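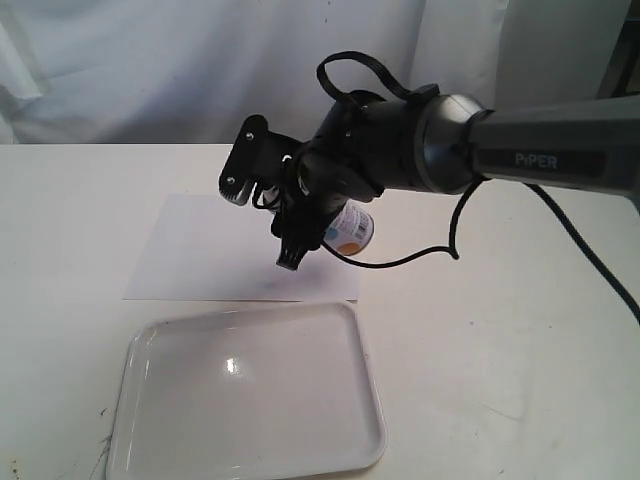

*PiPER, pointing down and to the left.*

7/26/18

I finished the second season of Asedero last night and I have been thinking about it most of the morning, so I'm going to write it down and then maybe I can move on to something else.

For anyone who hasn't seen it, Asedero is a drama about a ferry company in a small port town called Fuvville. The company is called Giltis. It has two boats, and for most of the first season one of them is in dry dock. The main character is the dispatcher. She is in her fifties, she has worked the same desk for most of her life, and in the first episode she finds out that the older boat went out one night without being logged. That's the whole setup. There is no murder, at least not that we've been told about.

I liked the first season a lot. I watched it in the winter, one episode a night, and it suited the weather. People I recommended it to mostly gave up by the third episode. I understand why. The third episode is almost all one meeting, and you have to care about who is allowed to sign a fuel order. I did care, but I can see how a person might not.

Season two starts a year later. The dispatcher has been moved to the ticket office, which everyone agrees is not a demotion. Her old desk has gone to the owner's nephew. I expected the show to make him a fool, and for an episode or so it does. Then there is the fog episode, where he has to talk a boat in over the radio with the wrong chart in front of him, and he does it fairly well. She listens from the ticket window the whole time and never goes in to help. I have watched that episode again already. I still don't know if she stays out because she trusts him or because she wants him to fail, and I think the actress is playing both.

The part I want to argue about is Gough.

Gough is the harbor inspector. In the first season he was in maybe four scenes, always eating something, and he was my favorite person on the show. He asked short questions and wrote down the answers. You never found out what he thought. In season two they have given him a house, a sick dog, a brother he doesn't speak to, and a long speech in the sixth episode about why he became an inspector. I don't think any of it helps. The speech is well written and it is well acted, and I would have been happy in another show to hear it. But I already believed he was good at his job. I didn't need to be told about his father's boat.

A lot of shows do this in their second year. A side character gets popular, the writers notice, and he comes back with a past. Sometimes it works fine. What bothers me in this case is that his scenes with the dispatcher depended on her not being able to read him. Now the audience can read him, and she can't, so we spend those scenes waiting for her to catch up. The one in the parking lot at the end of episode seven should have been tense and I mostly felt impatient.

The dog is good, though. I have no complaint about the dog.

Some smaller things:

- The new theme music is worse. It has drums in it.
- The Giltis office has been rebuilt on a different set, and the stairs are now on the other side of the room. Once I noticed I couldn't stop noticing.
- The daughter is finally given something to do besides call on the phone. Her two episodes in the ticket office are the funniest the show has been.
- The finale runs 90 minutes. It could have been 70. There is a wedding in the middle that I think was there to get the whole cast on one dock, and it goes on for a long time after everyone has arrived.

The ending itself I thought was right. I won't say what is in the logbook, but I'll say that I had guessed it was something much bigger, and I was glad to be wrong. The amount of money involved turns out to be 900 dollars. All those lies, two careers, and a marriage more or less, over 900 dollars that somebody could have borrowed from a cousin. When the nephew reads the figure out loud he reads it twice, as if he must have missed a zero. Nobody in the room says anything. Then she asks if anyone has put the coffee on, and they cut to the water.

I've seen a couple of people complain that it was a letdown after sixteen episodes. I don't agree. The show has always been about people protecting small things as if they were large ones — the fuel orders, the parking space, who gets the good chair. A big crime would have made it a different show.

There is supposed to be word in September about a third season. I would watch it, but I'm not sure I want it. The dispatcher has her desk back, the nephew is on the boats where he seems to belong, and I can't think what else the logbook could have in it. If they do go ahead I hope they leave Gough alone for a while and let him eat his sandwich.

I haven't decided what to watch next. I have a cooking competition saved up that I started in the spring, and I remember liking the judge with the loud shirts, so it will probably be that.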